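Frequently Asked Questions

Play Kitchen and Pantry Sets – Borrowing, Contents and Care

The Brurkstead Toy Library lends play kitchen and pantry sets to families, home daycares and classrooms. These are the questions we get most often at the desk and by email. If yours isn't answered, write to us at the address at the bottom of the page.

Who can borrow a set?

Any household with a current membership. Daycares and classrooms need a group membership, which one adult signs for. You don't have to live in Brurkstead, but you do have to pick up and return the set in person.

How long can I keep it?

The loan period is 28 days. You can renew once if no one else is waiting. Renewals can be done by email as long as you write before the due date.

How many sets can I have out at once?

One per household. Group members can have up to 3 – please ask ahead, as the larger sets go out quickly in April.

What is in a set?

It varies. The sets were put together over a long time, and no two are the same. Most have play food, a plate or two, something to cut on, and a few empty packages to serve as groceries. The contents card inside the lid of the bin lists what should be there. Check it before you leave. If something is missing, tell the person at the desk and they will mark the card.

Are the sets new?

No. The collection began in 1999, when Edmund Tomaszewski donated the kitchen his own children had outgrown. A few of the original pieces are still going out. We replace items as they wear down, and the replacements don't always match.

What ages are they meant for?

Three and up. Some of the items are small, and we don't lend these sets for use by younger children. If you have a toddler in the house, ask about the Trovetti soft blocks.

Why do you use real food boxes?

Children recognize them, and they cost us nothing. A box with a name on it gives a child who is starting to notice letters something to pick out, and it takes up space on a shelf the way real groceries do. We only use empty packages.

Can I donate empty packages?

Yes. Cereal boxes, cracker boxes and cans with plastic lids are the most useful. Please shake out the crumbs and tape the flaps shut. We can't take glass, anything with a sharp rim, or packages that held nuts or peanut butter.

Plush or plastic fruit – do I get a choice?

Not really. Most sets have a mix. Plush pieces are quieter and easier for small hands to hold. Plastic ones are easier to wipe.

How should I set everything out?

Any low table or counter will do. Put out only part of the set the first day. A plate of fruit, one box and a cutting board are plenty to begin with, and you can add the rest through the week. Trays are good for the small things, which otherwise end up under the furniture.

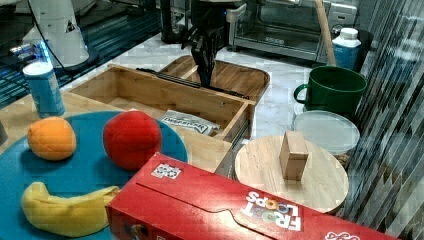

Keep a separate place for anything that gets used for real cooking, so that the play dishes don't wander into the cupboard. We have had several family mugs returned to us by mistake. They are on the shelf behind the desk if you are missing one.

How do I clean the set before returning it?

Wipe plates and plastic food with a damp cloth and a little dish soap, then dry them. Wooden trays and boards should be wiped and dried right away and never left to soak. Plush food can be spot cleaned. Don't put it in the dryer. Cardboard boxes only need dusting.

What if something gets broken or lost?

Tell us when you bring the set back. We don't charge for packages or for ordinary wear. For a missing board, tray or dish we ask you to replace it with something similar. It doesn't need to be identical.

Can I buy a set?

We don't sell them. Govindasamy Toys carries play food by the piece, and the Kimovach thrift store often has trays and small dishes.

Page last updated 30/08/2018

Brurkstead Toy Library | Room 518 | Contact us: desk@brurksteadtoylibrary.example | © Brurkstead Toy Library | Back to top

This site uses cookies to remember your settings. By continuing to use the site you agree to this. Accept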